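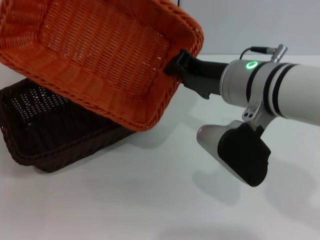 Fig. 1. Orange woven basket with a braided rim.

Handout 4: Containers and the Cost of Packing
Course: Introduction to Small Trade
Tue 16 April

Last week we discussed price per piece. Today we continue with the container, which many students forget in their calculations.

4.1 Three kinds of cost
A container has a purchase cost, a return cost and a loss cost. The purchase cost is paid one time. The return cost is paid each time the empty container travels back to the seller. The loss cost comes from containers that do not come back at all.

4.2 Case: the Sirent market
The growers' group Nesum sends fruit to the market in Sirent. At the start of the season it bought 1000 baskets. At the end, 713 were still in use. The others were broken, or they stayed with the buyers. Please note that the group did not record which of these two reasons was the more frequent, so we can't separate them in our table.

From the next season Nesum asked for a deposit. The buyers in Tijani accepted it quickly. The buyers in Dadesis did not like it, and for them the deposit was returned already after 20 days.

4.3 Open weave and closed walls
Fruit needs air. An open weave lets the air pass, but small fruit can be marked by it. With closed walls the fruit is better protected and the moisture stays inside. For a short trip of about 50 kilometers the difference is small.

To prepare for the next class
Read section 4.2 again and calculate the share of baskets lost. Write also one paragraph on the deposit: who pays it in the end? The longer assignment is for May.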